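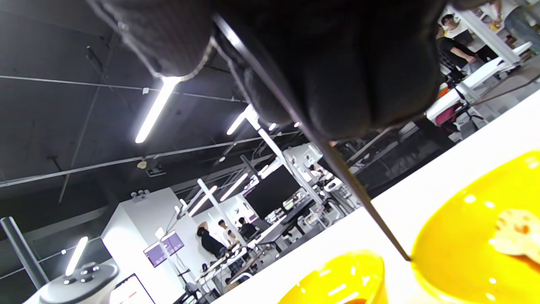

How often does the padding on a fabric-covered gripper need changing?
Every 26 days of steady use on a food-sorting table, going by the log for the cell I look after, and sooner if the cloth has gone shiny at the fingertips.

Skallstead hand tool, care and setup

The Skallstead is a two-finger gripper on a handle, with a camera fixed to it. You hold it and do a job with it, and the recording is used later to teach an arm the same job. I've been keeping one going for a good while now, so this entry leans on my own notes more than on the Clenthorpe handbook (which is fine, but it was written for the older bare-metal fingers and never quite caught up).

Fingers and covers

The fingers have foam under a cloth sleeve. The sleeve slides on from the tip and gets held at the root by a drawstring, and I've learned to tuck the loose end back under itself, where it can't wander in front of the lens. Put the seam on the outside of the finger. If it sits on the gripping side, thin things like sticks roll along it and turn in your grip, and you'll spend an afternoon blaming the spring!

Foam goes flat before the cloth wears out. I squeeze the fingers closed on nothing and look for daylight at the tips. A little is all right. If I can see a gap all the way up, both foams come out together — never just one, or the fingers close off center and every pick looks a hair to the left.

Wash sleeves in plain warm water and dry them flat. I once put a set on a heater and they shrank enough that I had to cut them off.

Camera

The camera bracket has two screws, and the lower one is the one that works loose. Check it before the first run of the day. The test is simple: open the fingers all the way, look at the live view, and see whether both tips land on the marks you made at setup. I use bits of tape on the monitor for this, and I'm not ashamed of it.

Clean the lens with a dry cloth. Ceiling tubes make bright spots on any shiny bowl or plate, and a greasy lens smears them into big white streaks that hide whatever is inside. Turning the exposure down one step helps too, though go too far and a dark stick held in dark fingers just disappears.

Table setup

Bowls and sticks are what we run most. I like a white top and strongly colored bowls, as the rim stands out well and the person holding the tool can line up without squinting. Leave enough space to tip your wrist. People hold the tool at all sorts of steep angles when they reach over a rim, and that's fine for the recording as long as the fingers don't scrape the bowl.

For long thin pieces, grip well up and let the free end hang down toward the bowl. Grip too close to the middle and the top end knocks against the handle. The Okoth spring set (the softer one) is much kinder here. With the stiff springs, thin wood bends at the pinch, and I've snapped a fair few.

Faults I see most

Fingers stick half open: lint in the slide. Blow it out, and don't oil it, because oil creeps into the sleeves.

Recording stops early: nearly always the cable at the handle end. Ours lasted 325 sessions and its replacement 304, so I now keep a spare coiled in the drawer.

Width reading drifts: close the fingers fully, hold the zero button until the light blinks, then open and close twice. If it still drifts, the little magnet under the left finger has shifted and needs gluing back.

Versions

Skindthorpe sells a longer finger that fits the same root. I tried it last October and went back to the short ones within the week. It reaches deep bowls nicely, but the sleeves don't fit and the camera loses the tips when the fingers are wide open. There's supposed to be a bracket that moves the camera back, and I haven't had my hands on one yet.

Last edited 17 May 2018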